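Pemholm District (high school baseball)

The Pemholm District is an interscholastic baseball grouping for small and mid-sized private high schools. It has five member schools, which play each other in a double round robin during the spring and send two teams to the regional playoff bracket. The district takes its name from Pemholm, the town where its founding schools held their first joint scheduling meeting and where its only neutral playing site, Chettiar Field, is located.

The district is used for baseball only. Member schools belong to other groupings for basketball, soccer and track, and the boundaries of those groupings do not match.

Contents
Membership
Season format
Standings and tiebreakers
Playing rules
Chettiar Field
History
Officiating
Records and scorekeeping

Membership

The members are Pemholm Academy, Lallow Christian, Elodden Prep, St. Brendan's of Elodden, and North Lallow Day School. Pemholm Academy and Lallow Christian have been members without a break from the start. Elodden Prep left for two seasons when its enrollment moved it into a larger classification, and returned when the classification limits were redrawn.

A school must field a varsity team to keep its place. Junior varsity teams are optional and do not count toward membership. A school that cancels its varsity season after the schedule has been approved is listed as inactive for that year, and its games are removed from the standings instead of being scored as forfeits. The distinction matters to the remaining schools, whose winning percentage would otherwise rise without a game being played.

Cooperative teams, in which two schools combine their rosters, are allowed with the consent of all other members. North Lallow Day School entered the district as the host school of such a team and became a full member in its own right later.

Season format

Each school plays every other school in the district twice, once at home and once away. The two games of a pairing are normally played in the same week. This arrangement replaced an earlier one in which the first and second halves of the schedule were mirror images of each other, so that a school met its first opponent again only after facing all the others.

Since the number of members is odd, one school is idle in every round. The idle school may schedule a non-district game, but it may not use the open date to make up a district game unless its opponent is also free of other commitments. In practice most schools use the idle round for travel games or for rest.

Non-district play begins before the district schedule and usually includes one or more weekend tournaments. Results from non-district games have no effect on the district standings. They are used for regional seeding only where two qualifiers from different districts have the same district finish.

District play ends in the first part of May. Rained-out games are made up on the next date on which both schools are free, with the home team keeping its home status even if the game is moved. Games that cannot be made up before the reporting deadline and that have no bearing on qualification are canceled.

Standings and tiebreakers

Standings are kept by winning percentage in district games. The school in first place is the district champion and receives the higher regional seed. The runner-up receives the lower one. There is no district tournament.

Ties are broken by a procedure known among member schools as the Varma order, after Thirumalai Varma, who drew it up while serving as the district's scheduling secretary. It is applied in the following sequence:

Head-to-head record among the tied schools.
Head-to-head run difference among the tied schools, with a limit on the margin credited from any one game.
Runs allowed in all district games, the lower total ranking higher.
A one-game playoff at Chettiar Field, if the tie affects qualification or seeding.
A coin toss, if a playoff cannot be scheduled.

When three or more schools are tied, the sequence is applied until one school is separated from the group. The process then starts again from the first step for the schools that remain. Earlier versions of the rule did not restart, and a school could be placed below an opponent that it had beaten twice. Varma's revision was adopted after such a case arose.

The limit on run difference is meant to remove any advantage in extending a one-sided game. Schools disagreed over where to set it. Lallow Christian argued for a low limit on the ground that its home park, with a short right field, tended to produce high scores for both sides. The figure finally adopted is five runs per game.

The use of runs allowed as a later step has been criticized by coaches who consider it a measure of schedule luck as much as of pitching and fielding. A game shortened by the run rule, for instance, gives the losing side fewer innings in which to score, and so lowers the total charged to the winner. Proposals to convert the figure to a per-inning average have been discussed more than once and have not passed.

Playing rules

District games are scheduled for seven innings. A run rule ends the game when one team leads by 15 runs after three innings, or by a smaller margin once five innings are complete. The home team does not bat in the last half inning if it is already ahead by the required margin.

A game stopped by weather or darkness before it becomes official is suspended and resumed from the point of interruption. The same lineups are used on resumption, and a player who had been removed for the last permitted time may not return. A pitcher who was in the game when play stopped may continue only if the rest rules allow it on the new date.

Pitchers are subject to a daily limit and to required rest days that rise with the number of pitches thrown. Each team keeps its own count of both sides. The counts are compared between innings, and the home scorebook is taken as correct if the two cannot be reconciled. A pitcher who reaches the daily limit during a plate appearance may finish with that batter.

The designated hitter and courtesy runners for the pitcher and catcher are permitted. A courtesy runner may not be a player who has already appeared in the game in any other role.

Chettiar Field

Chettiar Field is a public baseball ground on the east side of Pemholm. It serves as the home park of Pemholm Academy and as the neutral site for district playoffs. When Pemholm Academy is itself one of the tied schools, the game is still played there, and home team status is decided by a coin toss at the plate meeting.

The infield is grass with a dirt basepath. The outfield fence is symmetrical except in left center, where it steps back to clear a drainage channel. A ball that passes under the fence at that point is a ground-rule double. The bullpens are in foul territory and in play, with an additional player posted next to the catcher for protection.

Lighting was added to the field some years after it opened. Before that, playoff games had to start by 4 p.m., and two were suspended for darkness and completed the next day.

History

Before the district was formed, schools in the Pemholm area arranged their games by private agreement. Schedules were uneven, and the regional playoff places were awarded by a vote of the athletic directors. The vote was disputed often enough that the schools agreed to a common schedule.

The first version of the district had four members and a single round robin. With so few games, one rainout could decide the championship, and the schedule was doubled after the second season. St. Brendan's of Elodden joined at the same time. The departure of Elodden Prep returned the district to four schools until North Lallow Day School was admitted, and the return of Elodden Prep might have brought the number to six. St. Brendan's sat out the following year for lack of players, however, and the sixth place was closed when another founding member merged with a school outside the area.

Pemholm Academy dominated the early seasons. The balance shifted toward the Elodden schools once pitch limits were introduced — a change that favored teams with several usable pitchers over those relying on one or two.

Officiating

Two umpires work each district game, one at the plate and one on the bases. A third is assigned to playoff games. The home school pays the umpires for regular games, and the cost of a playoff is divided equally between the participants. Protests are accepted only on the application of a rule and must be announced to the plate umpire before the next pitch. Judgment calls cannot be protested.

Records and scorekeeping

The home school reports each result by 10 p.m. on the day of the game. The report includes the line score, the pitchers used and the pitch count for each. Individual batting statistics are kept by the schools and are not checked by the district, and for this reason the district does not publish a batting title. Team records from before the double round robin are listed separately.

See also
Double round robin
Run rule
Suspended game
Tiebreaker (sports)

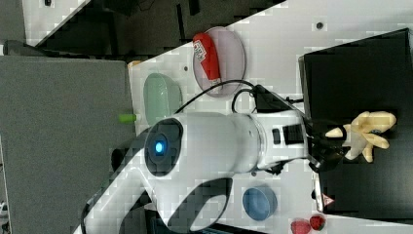

White robot arm with a multi-fingered hand over a tabletop.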